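Color names, a thread. I have translated them for paint companies for many years and I want to write down what I learned before I forget it.

The largest list I ever received had 3891 names. It came from Corkitz as one spreadsheet with two columns, name and code. There was no third column with the color itself. I asked for it and they told me it would come in March. It came in May, when I was already finished with the greens.

If you translate only the name, you are guessing. "Harbor Morning" can be grey, blue, pink, or white. In my language a morning at the harbor is brown, but I grew up near a fish market, so maybe I am a bad judge.

My first rule: never begin before you have the sample in front of you. On a screen is acceptable. On paper is better. Painted on a piece of board, and carried to the window at four in the afternoon, is the best, and no client will pay for it.

My second rule: look at every color together with its neighbor. A yellow alone is only yellow. Put navy behind it and you begin to look for words like honey, brass, mustard, egg. Mustard sells very badly in my country, by the way. I was asked to avoid it completely.

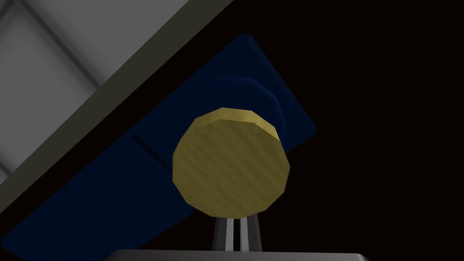 Golden yellow on dark navy.

Navy is a difficult one. English took the word from uniforms. My language has "dark blue" and also a separate word which older people use for ink. I like the ink word very much. The editor at Corkitz said that it sounds like a stain, and she was right about this, so we wrote "dark blue" for eleven different paints and distinguished them with rivers.

Rivers are very useful. Also winds, spices, small towns. English lists use small towns all the time, and this is where I met Zedadcombe. "Zedadcombe Stone", "Zedadcombe Mist", "Zedadcombe Cream". I kept the name in all three, and then a shop called to ask how to pronounce it. I did not know. They changed it to "Village Stone" with a sticker.

Food words travel worse than you would expect. "Biscuit" is one color for a British reader and another color for an American reader, and for my readers it is a thing with chocolate on it. "Oatmeal" made people think of the hospital. "Butter" was fine. Butter is fine everywhere I have worked.

Sometimes a name has no meaning at all and this is a relief. Sakamoto, who make wallpaper and some matching paints, had a deep red called Fistetine. I wrote a long email with questions: is it a mineral, a flower, a dance? They answered that somebody in the office thought it sounded expensive. It stayed Fistetine in all languages. It was their best seller that year, in our market at least.

About money, because younger colleagues ask me. Do not accept payment by the word for color names. A list of 1000 names is 2000 words if you are lucky, and each name can take you an hour. I charge by the name, with a higher price for whites.

Yes, whites. Whites are the worst. There are always too many of them and they are all called after linen, snow, milk, salt, or silence. After the first forty I start to walk in the kitchen and look at plates.

Grey-green is my favorite family. It is also the most honest one for a translator, as almost every language has old words for it: sage, lichen, willow, pond, the underside of an olive leaf. Old prints and tapestries are full of it. When I have no ideas I look at landscapes, a lot of trees and a lot of cloud, and I try to say the color aloud before I write anything.
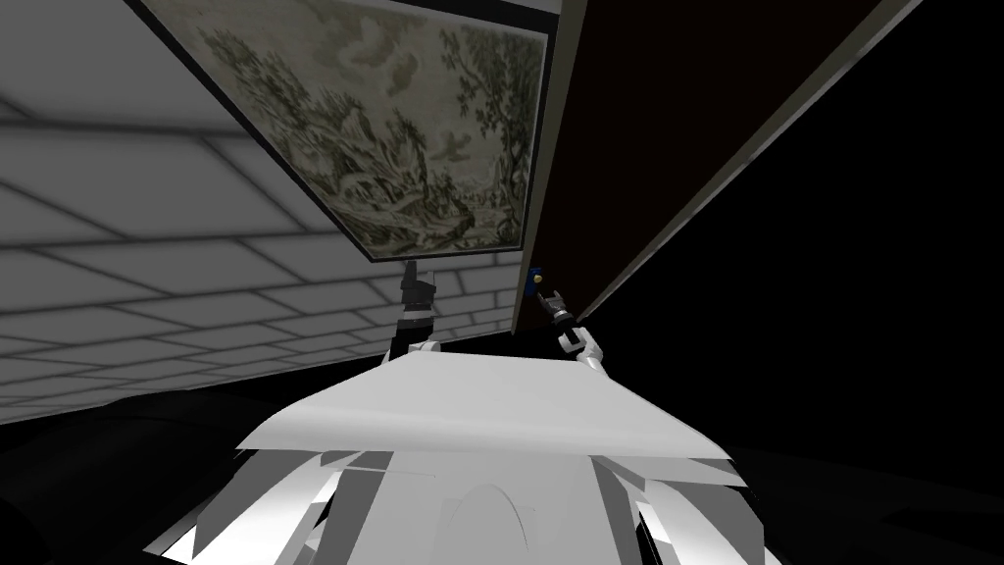
One reader has replied that in her language sage is only for tea and sausages, and a bedroom in sage sounds to her like a bedroom that smells. She proposes "moss after rain", which I find lovely but too long for a tin.

Length, yes, I forgot length! The label has space for 22 characters including spaces. English is a short language. Mine is not. I have lost very beautiful names because of three letters. The designers will offer to make the type smaller. Please refuse, people read these labels in basements.

Another problem is the gender of the words. In English "Quiet Plum" has none. For us the plum is feminine and the color is feminine, but the paint is masculine and the tin is feminine again, so what exactly is quiet? I decided it is always the color. I wrote this in my style notes and I had to defend it in two separate meetings.

Check every name for double meanings with somebody younger than you. I had a pale peach which I called a word that was completely innocent when I was at school. My niece laughed for a long time and would not explain.

Also check the old list from the same client. Corkitz had used "Evening Sand" years before for a brown, and I gave it to a pink. Customers came with the old tin lid to buy one more liter. The shop was not happy with me and I understand them.

Someone asked below if I use these names at home. No. My hallway is a grey from a discount shop and it is called Grey 4. I look at it often when I am tired of working.

Tomorrow I will add a few posts about varnish, where they want the words "natural" and "clear" to mean two different things, and about the terrible word "greige", for which I still have no solution. If you have one in any Slavic language, please send it to me.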